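Magazine > Technology > Robotics

We use cookies to remember your reading preferences. Accept / Manage settings

Software learns to look past the pictures

The Tretari arm does well with cups and boxes. Framed pictures are harder, and Maricruz Alvarado has spent most of the winter on them.

Her trouble is in the perception code. A photograph of a doorway has edges and shadows like a real doorway, and early builds of Plostell, the planner her team writes at Hemton, sometimes planned a path into one. The fix was to find the frame first, treat everything inside it as one flat surface, and pass only that surface on to the planner.

Testing is done in simulation. Each night the team runs up to 2,000 scenes, changing the light, the wall color and the camera angle. Lorcan Duggan reads the failures in the morning – 76 on the last run before we visited, most of them bad depth estimates near a mat or a border.
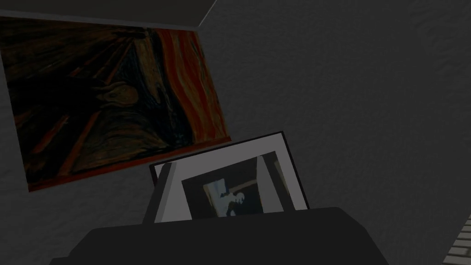 A simulated test scene: the gripper holds a small framed photograph, with Munch's "The Scream" on the wall.

Large paintings cause a separate problem. If one runs out of view, the code has fewer corners to work with and must guess the size. Duggan now has the planner wait for a second view before it moves the arm. The wait adds 30 milliseconds, and Alvarado says she can live with that. Next on her list is glass.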